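I'd expected a lecture when I rang Lesia Kovalchuk to ask why her church in Elline still holds a whole evening service on a Monday. I got a giggle instead.
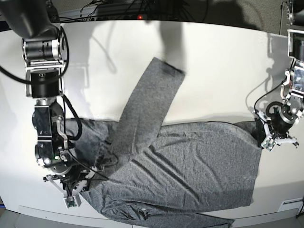
Elline, May

"Monday's when people feel guilty," she told me – and then she was off! She grew up saying the Psalms with her gran and still reads one aloud before bed. Did she ever doubt? "Oh, for years. I kept turning up, though."

I asked what she prays for. "Patience, mostly. I've got two teenagers."
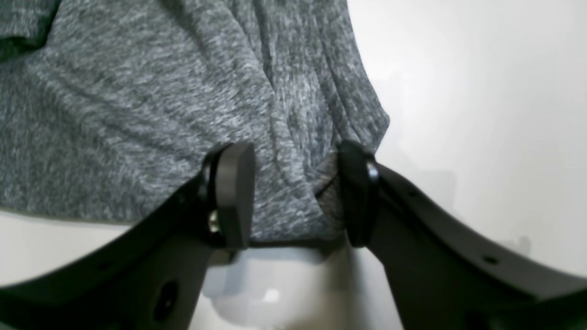 Grey knit fabric, close up

She'd like more silence in the service and fewer notices.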